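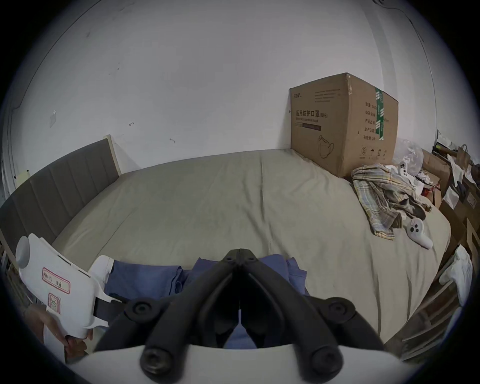
Revised Code of Practice for Hand-Held Gripper Recording in Homes

Members are advised that the revised code of practice for recording household tasks with hand-held grippers has been adopted and will apply to all new work from April. It replaces the interim guidance under which the Prunungate and Flallport groups have been working, and it covers clothes handling, bed making, tidying and the putting away of small household goods. Kitchen work remains under separate rules.

The revision was led by Revathi Varma, with technical comments from Eduardo Dumlao of the Flallport group. A draft was sent to all recording teams for comment, and 76 written responses were received. Most concerned the length of sessions, the labelling of equipment and the treatment of household belongings that are not part of the task. The code has been extended in all three areas and now contains 11 sections.

Preparing the work area

Section 2 deals with the state of the room before recording starts. The earlier guidance asked teams to clear the surface completely, and several respondents pointed out that this gave a false idea of how people live. The new text allows ordinary belongings to stay where the household keeps them, provided that the operator can reach the garment without leaning over them and that nothing sharp, hot or breakable lies within arm's reach. Boxes, bags and spare clothing may stay on or beside a bed. Their presence must be entered in the session notes before the first attempt.

Controllers, spare grippers and headsets should be put down where the operator will not kneel or lean on them. Where a strap is fitted, it should be checked at the start of each session and kept free of the gripper fingers. Teams at Prunungate have asked whether equipment may be rested on the bed between attempts. It may, as long as it does not lie on the garment being handled.

Printed matter requires particular care. Letters, parcels and prescriptions that carry a name or address must be turned over or taken out of the room. General product packaging need not be covered.

Labelling of equipment

Under section 4, each hand-held device must bear a label that can be read without taking the device apart. Handwritten labels are accepted if they are clear and match the entry in the equipment register. Left and right units are to be registered separately, even where they are always used as a pair. A label that has begun to lift or fade should be replaced before the device is next issued.

Conduct of the session

Where two devices are used, the operator must hold one in each hand by the handle and confirm that both are ready before the garment is touched. Status lights should be checked on both devices, and the result noted. If either device shows a fault, the attempt is to be stopped and both devices set down. It is not acceptable to carry on with one hand and mark the record as a two-handed attempt.

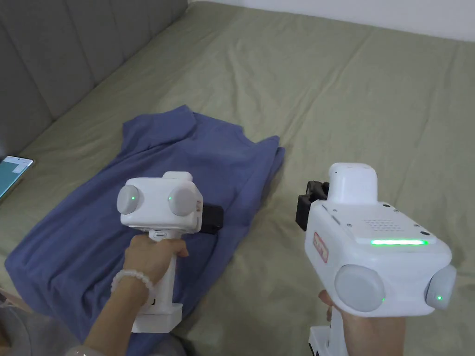 Garments should be handled at an even pace and laid out afresh between attempts, so that the folds and creases differ from one record to the next. Operators are asked not to smooth a garment by hand beforehand unless the task sheet calls for it. Continuous recording is limited to up to 11 minutes, followed by a rest with both devices put down. Any discomfort in the wrist or thumb is to be reported to the session lead, and no operator should be asked to make up lost attempts on the same day.

Personal telephones may be kept nearby but must not show messages or photographs while recording is under way. Rings, bracelets and watches may be worn if they do not touch the device. Loose sleeves should be fastened or rolled back.

Consent and storage

The consent form has been rewritten in plainer words. Every adult living in the home must sign it, including those who will be out during the session. Households may withdraw a recording at any point before it is passed to the shared archive, Storia, and must be told in writing when that transfer is due.

Records made under the interim guidance need not be repeated. They should be marked as such in the register so that they can be told apart from later work. Teams with sessions already booked should use the new consent form but may complete those sessions under the previous rules on room preparation.

Briefings for session leads will be held at Sison, with places for nine people at each. Requests for places, and questions on the wording of the code, should be addressed to Revathi Varma.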